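Print this page | E-mail this page

PLERNON HOUSE, PRERKBRIDGE
Bedroom and laundry safety check, Room 11
Checked by: Domnica Ursu
Date: 17 Sep 2018
Sheet ref: 1767

1. Floor clear between door and bed
Yes. It was clear in June too, and by the next morning it wasn't. I would like to see it on a day when I'm not expected.

2. Bed brakes on
Yes, both ends. One is stiff. I was told it "just needs a firm foot". So did the one in Room 9 before it gave up altogether. Report it.

3. Bottom sheet flat, tucked in, no tears
Passed, with doubts. Creases are not a fault on this form, though I don't see why a sheet pulled tight at the corners should have any. Corners held when tugged.

4. Clothes and linen folded off the bed
No. Folding is still done on the mattress. The Wellano guide on the wall says to use the table, and the guide has been up long enough to fade. Everyone I asked had read it.

5. Plastic bags kept away from pillows and bedding
Partly. There is a hook for them behind the door. One hook, for a room that gets through a roll a week. I don't believe it will be used until there are two more.

6. Bedside lamp and flex
Lamp fine. Flex has a test sticker, number 2524, with no date on it. A sticker with no date tells me somebody owns stickers. Marked as not tested.

7. Window opens and stays open
Opens. Stays open if you prop it. Fail.

8. Radiator cover fixed to wall
Yes. Four screws, all tight. No comment.

9. Call cord reaches the bed
Reaches, and was answered. The target is 30 seconds and I'm told it was met. The person answering was already in the corridor, so I'd not put much weight on it.

10. Laundry trolley
Bogdan model, the tall one. Wheels run straight when empty. Please try it loaded before anybody signs it off again.

Result: passed with four items to put right (2, 4, 6, 7). Item 5 to be looked at again after the new hooks go up, if they go up.

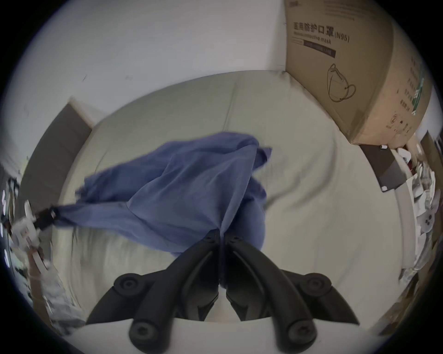 The old form had a box for "folding done safely" and I would bring it back, with a line for who was asked and what they were doing at the time. A tick by itself is no use to the next person.

Contact us | © Plernon House, Prerkbridge | Back to top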